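Sport and Recreation Management – Community Clubs – Chapter 4

Chapter 4
Running a racquet league: divisions, grading and the season calendar

Most people who play organized sport in this country do so in a local league, on a weeknight, in a hall that belongs to someone else. Badminton, squash and table tennis leagues all have much the same structure. Clubs enter teams, teams are placed in divisions, and a divisional secretary collects the results and publishes a table. This chapter covers how that structure is set up and what has to be settled before the first match is played.

We follow one league throughout the chapter. The Tapia and District Badminton League runs a winter season that ends in March, with a short doubles competition afterwards. It has 20 teams in 2 divisions. Brian Muli has been its fixtures secretary for nine seasons, and his working papers are used in the exercises.
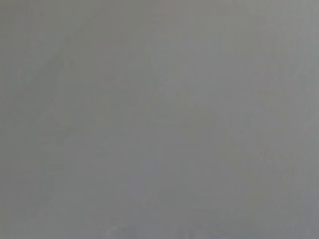 Photo: Tromel Learning Resources

4.1 Entering a team

A club enters a team by returning a form, a fee and a list of nominated players. The nominated list matters more than new secretaries expect. It stops a strong club from moving its best players down to a weaker team late in the season, when promotion is at stake. In the Tapia league a player who has appeared three times for a higher team cannot go back to a lower one without written permission.

Entry fees should cover shuttles, trophies, insurance and printing. In the season we are studying, the league took in $3,958 and spent $3,690. The difference was carried forward. A league of this size should aim for a small surplus, and we return to the question of reserves in Chapter 7.

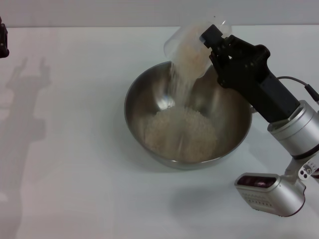 Department of Sport and Recreation Studies

4.2 Placing teams in divisions

Existing teams keep the place they earned. New teams are harder. The usual practice is to start them at the bottom, but a new club made up of experienced players will then win every match by a wide margin, and the other teams get little from playing them. Some leagues let a grading officer place a new team higher on the strength of its players' records.

Azucena Contreras, grading officer at the time, was asked to place Grilen when it joined the league with four former county players. She put the team straight into Division 1. Two clubs objected – one of them had just missed promotion – and the matter went to a general meeting, where her decision stood. The rule was later rewritten so that a promoted team could not lose its place to a new entry.

4.3 Building the calendar

A fixtures secretary begins with hall bookings. Each club sends in its home night and the dates its hall is closed. Bistedness, for instance, could only play at home on a Friday, and its hall was used for exams in the last weeks of the season. Fixtures like these go in first. Clubs with a choice of nights are fitted around them.

Every team plays every other team in its division home and away. With ten teams that makes 18 matches each. Leave free weeks for postponed matches, and set a date after which an unplayed match is awarded or declared void.

Key terms: nominated player, grading, walkover, divisional secretary

Related chapters
Chapter 3 – Club constitutions and officers
Chapter 5 – Match rules, results and disputes
Chapter 6 – Junior sections and coaching
Chapter 7 – Money, fees and reserves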